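Front loader habits I wish I'd picked up years ago

I grew up with a top loader (Mum's ran for 20 years and sounded like a ute on a gravel road), so when I moved over to a front loader I did everything wrong. Too much powder, door shut tight between loads, towels coming out smelling like a wet dog. If that's you, have a cuppa and a read, it's all pretty easy to sort out.

First up, leave the door open between loads. Not for ten minutes while you hang things out – I mean properly open until the inside is dry. If you've got toddlers or a cat who likes a cave, keep the laundry door shut instead and check the drum before every wash, no exceptions!

Then there's the rubber seal. Run an old face washer around it once a week and pull the fold back gently with your fingers. I've found hair ties, a guitar pick and a very soggy bus ticket in mine. For black spots I use warm water with a dash of dish soap and an old toothbrush, then wipe it over again with clean water.

Pull the detergent drawer right out as well. The gunk that builds up behind it is revolting. Mine gets a soak in the laundry tub whenever I change the bed sheets.

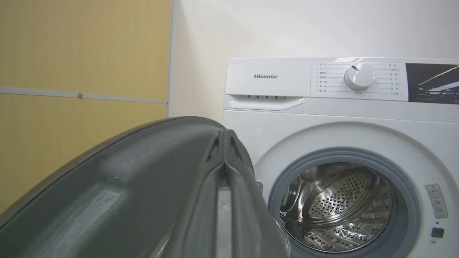
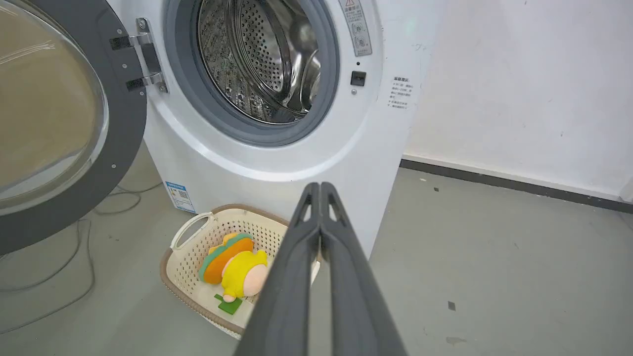 The Hisense name and the wash dial are in the first photo; the second has the door wide open and the basket on the floor.

Speaking of baskets, pop yours right up against the front of the machine before you start unloading. I used to drag everything out over my arm and drop socks the whole way, and then of course the socks needed washing again. With the basket hard up underneath, anything that slips just falls in. One with holes in the sides is best, as damp things can breathe a bit if you get caught on the phone.

Give the drum a spin by hand when you think it's empty. Something always sticks to the top, usually a single hanky or the good undies.

Don't stuff it, either. I like to be able to get my whole hand in flat above the clothes. My neighbour Munther Najjar goes by weight and uses his bathroom scales, and good luck to him, but I'm not that organised.

Once a month I run the hottest cycle with nothing in it except 100 grams of washing soda tipped straight into the drum (have a squiz at your manual first, some makers are fussy about what goes in). Then it's door open again, and I wipe the glass while I'm down there.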